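3.2 Object layout

Items were laid out on a white tabletop at the Ganside site, with dishes, food pieces and a toaster oven sharing one surface.

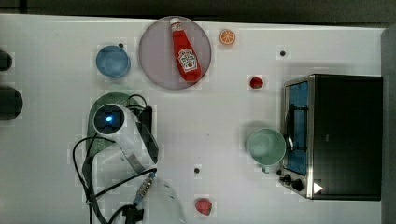
Figure 2. Tabletop layout seen from above, with a ketchup bottle lying across the plate and a mint-green mug beside the toaster oven.

We prepared 200 layouts from a pool of 11 items. Small pieces – the strawberries and the orange slice – could lie anywhere on the open surface. Bottles were allowed to rest on dishes, as in Figure 2. Layouts with fewer than two food pieces were dropped.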